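Otness guest house reopens rooms after winter repairs

The Osard guest house in Otness will take bookings again from Sunday, with 36 rooms open after repairs to the upper floor that began in December.

Work started when a pipe leaked above the east hallway and stained the ceilings below. Four rooms had to be stripped to bare plaster. The rest needed only cleaning and paint.

Nazareno Melis, who manages the building, said the owners decided to keep the old look upstairs. "People come back and ask for the flowered rooms," he said. "We weren't going to paint them white."

Paper for the job was ordered from a supplier in Grelport. The crew hung 129 rolls, including the ceilings.
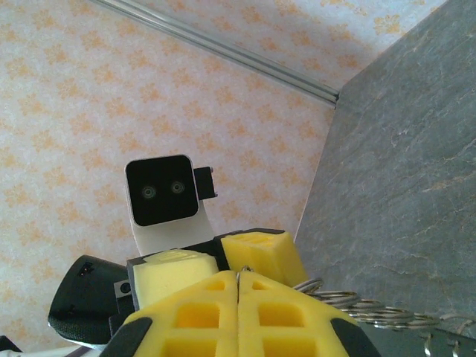
Matching the pattern at the ceiling line took the most time, according to Ankit Jaiswal, who led the crew. The small orange and peach print carries on overhead, with a narrow strip of aluminum trim over the seam. The gray marbled panel next to it has a stone-like finish.

Rooms on the ground floor stayed open during the work. Breakfast will move back to the upstairs dining room at 7 a.m. Sunday. Parking on the Ogola side of the building is still closed.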